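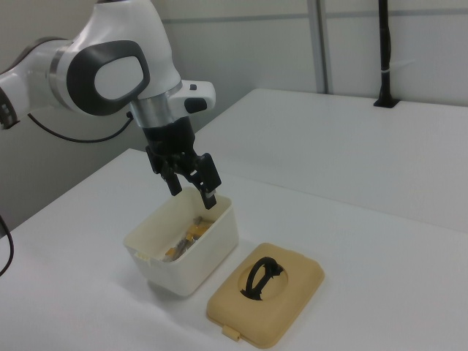

An open white container on the tabletop, with the arm reaching toward it.

Decorator crabs attach algae, sponges and hydroids to hooked hairs on their shells. Most accounts call this camouflage and stop there. I think the word is used too freely, and that it has made field surveys worse.

Camouflage is a claim about a viewer. To support it, a study must show that a predator finds decorated crabs less often than bare ones. Many surveys record only the cover on the shell and how closely it matches the nearby bottom. A match may mean concealment. It may also mean that the crab picked up whatever was closest.

Our May survey at Udano logged 727 crabs, 300 of them on sponge beds. Wing-yan Ho scored the cover by type and argued for leaving the word "camouflage" off the data sheet. I resisted at first – the older Driltska sheets had used it for 19 years – but she was right. Several crabs carried sponges that stood out plainly against the rock. Such sponges may taste bad to fish, and a bad taste works even when the crab is easy to see.
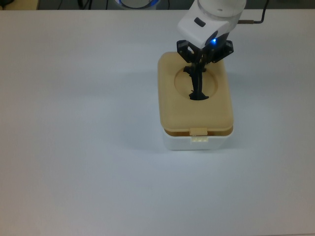

Storage box with a tan lid and front latch.

Surveys should report cover type, percent cover and substrate in separate columns. Function should wait for feeding trials. A tank trial with 40 crabs and one fish species is modest work, and it would test the claim directly.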